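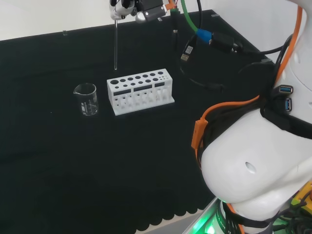 3.2 Demonstration collection

We compared two ways of giving the robot a demonstration of the stirring task. In the first, hand guiding, the operator holds the arm at the wrist and moves it through the task while the joints are set to a low-stiffness mode. In the second, remote control, the operator stands away from the table and drives the arm with the Meleck handset, which sends wrist position and orientation at a fixed rate. Both methods write to the same log format, so the learning code described in Section 4 does not need to know which one produced a given file.

The task has three stages. The glass rod is first brought over the beaker from the rack side. It is then lowered until the tip is inside the beaker and below the rim. Finally the wrist follows a small closed path, and the rod is lifted out along the line on which it came in. The operator marks the change from one stage to the next with a foot switch. Marks placed late were left as they were, and the segmentation step in Section 4.1 moves them to the nearest minimum in wrist speed.

Eight operators took part. Each gave five demonstrations, for a total of 40, with half of the operators using hand guiding and half using remote control. No operator used both methods. All of them had a practice period of 30 minutes before the first recorded trial, during which they could ask for the arm to be reset as often as they liked. Practice trials were not logged.

A rod is a harder object to teach with than a block or a cup. A small error in wrist angle becomes a large error at the tip, and the operator has to correct for it by eye. Under hand guiding the operator's own forearm often blocks the view of the rim, and several people leaned to one side to see past it. Under remote control the view is clear but there is no sense of contact. Light touches between rod and glass were usually noticed by sound, if they were noticed.

The Fimness driver limits wrist force on the vertical axis to 6 N during lowering. When the limit is reached the arm stops and holds, and the operator may back off and try again within the same trial. We kept these retries in the data. An early version of the pipeline removed them, and the policy trained on the cleaned set had no way to recover after touching the rim.

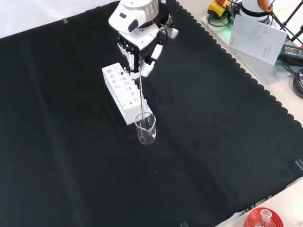 Vol. 8, No. 2

Figure 3. Rod held in the fingers of the robotic hand, with its lower tip inside the beaker. The test tube rack stands beside the beaker.

Tip position was not measured directly. We computed it from the wrist pose and a fixed offset for the rod, found once at the start of each session by touching the tip to a known point on the table. The offset drifts if the rod slips in the grasp. To limit this, the grasp was closed by a scripted command before each trial and was not under operator control in either method. The Lennox planner used in our earlier work assumes a rigid grasp, and we kept that assumption here.

Hand-guided paths were shorter and contained fewer pauses. Remote paths showed long stops above the rim, where operators checked alignment before lowering. During the stirring stage the difference was smaller. Paths from both methods were close to circular when seen from above, although those given by remote control tended to flatten on the side nearest the operator. We do not have a firm explanation for this. It may come from the handset, whose range of motion is smaller in that direction.

All logs were resampled to a common rate and aligned by stage before training. Trials in which the rod left the grasp were stopped and repeated, and only the repeated trial was kept. The resampling code is part of the Cakier toolkit and was used with its default settings.

Contact: use the correspondence form on the journal site
© 2018 The authors. All rights reserved.
This site uses cookies to remember your reading settings. Accept | Manage
Shares 6 | Comments 0
Back to top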